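4.2 The Clostivwood gripper kit in everyday table clearing

The evaluation in this section concerns the second of the two products we set out to review, the Clostivwood gripper kit, which is sold as a set of two black fingers, a mounting plate, a small wrist camera and a license for the Raju control software. We had spent the better part of the spring with the older Warkis hand (Section 4.1), and readers who skipped that part should know that we came to the Clostivwood kit with fairly settled habits, some of which had to be unlearned. The kit is aimed at small labs and at people who build kitchen and dining helpers, and its seller presents it as ready to use on ordinary dishes straight from the box. That is a generous promise, and we wanted to treat it fairly.

Our test site was the kitchen room at Lulumden, a shared space that was already fitted out for table work when we started. We did not ask for special lighting or for matched dishes. It seemed to us that a buyer would bring the kit home to whatever is in the cupboard, and the cupboard at Lulumden is a mixed one, gathered over several years and from several households. Shiny pieces sit next to dull ones, and spoons tend to end up wherever the last person left them.

We ran 513 pickup attempts in all, spread over mornings and late afternoons in June. An attempt began with the arm at its rest position and ended when the object had either been lifted and held for 20 seconds or been judged lost. Objects were placed by hand, and the person placing them was asked only to leave them as they might be left after a meal. Of the 513 attempts, 457 ended in a held object. We report this number with some pleasure, and also with the warning that it hides a good deal of variety, which the rest of the section tries to bring out.

The first 100 attempts were made with the factory settings, and we are glad we had the patience to finish them before touching anything. Closing speed in the factory profile is high. On a heavy mug this does no harm at all, but a light plastic dish tends to skate away from whichever finger reaches it first, and the Raju software then takes a moment to notice that its target has moved. Lowering the closing speed by one step in the menu made the fingers meet the dish more gently, and we kept that setting for everything that followed. A reader who buys the kit for light tableware might as well make the change on the first day.

Bowls deserve a few words of their own. There are two sensible ways for a pair of fingers to take a bowl: one finger inside and one outside, pinching the wall, or both fingers outside, closing on it from opposite sides. The software prefers the second whenever it judges that there is room, and in our experience it is right to do so, as the bowl stays level and nothing has to touch the inside. The price is space. Both fingers need a clear path down, and on a crowded table they pass close over neighboring dishes. We had expected the planner to refuse many of these approaches. It was braver than we had thought — at times a little braver than we would have liked — and a finger will happily travel over the front edge of a saucer on its way to the bowl next door. Figure 6 gives a fair idea of how close the quarters can be.
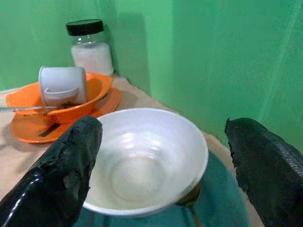
Figure 6. Wrist camera view with the fingers on either side of a white bowl. The left finger overlaps the front edge of the orange saucer.

Loose cutlery was the part of the work that gave us the most to talk about. A spoon lying partly under the rim of a bowl, like the gold one in Figure 6, is awkward for any gripper, and we had wondered whether the kit would treat it as part of the bowl. The object list in the Raju display can be opened during a run, and we found it a great help in answering such questions without guesswork. When the spoon appeared there as a separate entry, the planner normally left it alone and went on with the bowl. When it did not appear, we had no way of adding it by hand, and this is the feature we would most like to see in a later release.

The wrist camera is modest but well placed. It looks down between the fingers, so that the last stretch of an approach stays in view, and one quickly comes to rely on it. Glossy surfaces did trouble the depth estimate in the late afternoon runs, when low sun came into the kitchen, and on a few of those days we simply waited until the light had moved on. The Warkis hand, with its camera set further back, was less bothered by glare but lost sight of small objects sooner, and we would not call either arrangement the better one for every purpose.

As for wear, the kit comes with no spare finger covers, and they must be ordered separately. Our order arrived without trouble, though the package took longer than the seller's page had led us to hope. Fitting the covers calls for a small hex key and a steady hand, and the printed guide shows the steps in the wrong order, with the mounting plate going on before the cable has been routed. We passed this on to Clostivwood and received a friendly reply with a corrected sheet. Costs for the kit, the covers and the yearly software license are set out together with those of the Warkis hand in Section 4.3.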